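Project diary, Prornden simulation group – Saturday

Collection for the Hostov set resumed at 9:30.

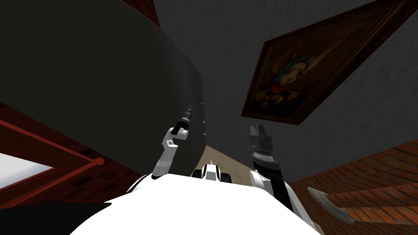 The morning target was 73 examples from the two-arm model. Saron Beyene operated both arms; the undersigned kept the log. By noon 33 had been accepted and 12 rejected, most of them for missing start markers. The rejected runs are to be kept in a separate folder and labeled by cause.

The room with the framed painting and brick wall stays in rotation for now – Brito has asked for more varied backgrounds. The remaining runs will continue after lunch.

S. Fagerlund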